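Oledine Stone Table Care Kit

Home / Care and Upkeep / Stone and Marble

In stock. Ships Monday through Saturday.

If you have a marble table in the house, you already know the feeling of watching a guest set a glass of red wine straight down on it. We have had that feeling too, more times than we'd like to admit, and the Oledine kit came out of it. Iresha Ranasinghe started mixing the cleaner in her own kitchen after a lemon left a dull ring on the table her aunt had passed down to her, and it took her the better part of two winters to get a formula she was happy to use every day. We have been packing it up and sending it out ever since, and we still get a kick out of every order that comes in.

The kit is made for polished and honed marble, and it does nicely on limestone and travertine as well. You can use it on a dining table, a coffee table, a vanity or a window sill. Please don't use it on wood, even the wooden base of a stone table. Wipe any drips off the base with a barely damp rag and dry it right away.

A word about color, since people write to us about it nearly every week. Brown and grey marbles with a busy, mottled surface are wonderfully forgiving to live with, and they are also very good at hiding things. Crumbs, cooking oil and the faint beginnings of a water mark can all sit there quite happily without you noticing. Run your palm over the top every few days, or crouch down and look along it toward a window, and you'll find whatever needs wiping.

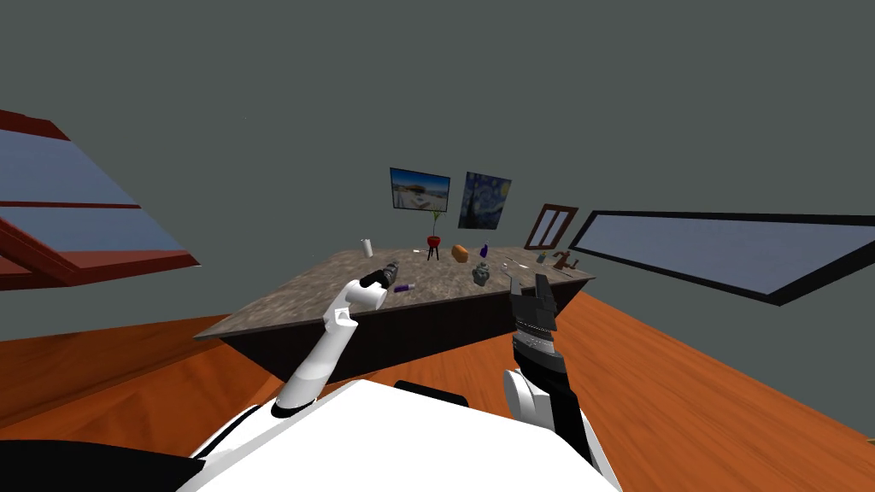 Everything comes in one box:

Daily cleaner, 11 oz spray bottle. Neutral, with a very light orange blossom scent that fades in a few minutes.

Vurkley sealer, enough for two coats on a table that seats six. It goes on like thin milk and dries clear.

Two El Ouafi cloths. They have a short nap on one side and a flat weave on the other. Use the flat side for wiping and the napped side for buffing, and wash them without fabric softener, please, or they'll streak.

Polishing powder, one small jar. For light rings and dull spots on polished stone only. If your table is honed, leave the jar closed and give it to a friend.

Felt dots, one sheet. Lovely under vases, candlesticks, pepper mills and anything else that tends to live on the table.

How to seal your table

Clear everything off and clean the top with the daily spray. Let it dry overnight. I know that sounds like a long time, but stone holds on to water longer than you'd think, and sealer over damp marble can turn cloudy.

Shake the Vurkley bottle and pour a small puddle in the middle. Spread it outward with the flat side of a cloth in big loose circles. Don't forget the edge — it gets splashed and leaned on more than any other part.

Wait 11 minutes, then buff off whatever is left on the surface. Put on the second coat after 90 minutes and buff again. You can eat at the table the next morning, though I'd hold off on tomato sauce for another day if you can stand to!

To find out whether your table needs sealing at all, put a spoonful of water on it after breakfast and come back when you've finished the dishes. If the stone under the puddle has gone darker, it's time. If the water is sitting up in a bead, you're good for a while yet.

What customers ask us

Can I use vinegar in between? Please don't. Vinegar, lemon and most bathroom sprays will etch the polish, and a sealer can't stop that. Sealer keeps stains from soaking in, and etching is a different kind of trouble.

Will the powder take out a deep scratch? No, I'm afraid that's a job for a stone shop. Imtiaz Thambiah answers our help line and he's glad to look at your photos and tell you whether it's worth a try at home first.

Is it all right around picture frames and painted walls? The cleaner won't hurt a painted wall if a little mist lands there, but spray into the cloth when your table stands close to one. Keep the sealer well away from anything framed.

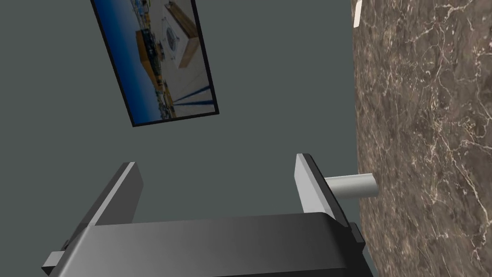 Sizes and prices

Oledine Stone Table Care Kit, complete: $75

Oledine kit with Plustura storage tin and a second bottle of sealer: $100

Refill, daily cleaner only: $11

Returns are welcome for 90 days, even if you've opened the cleaner. We can't take back a sealer bottle once the cap ring is broken. Call or write before you send anything and we'll email you a label.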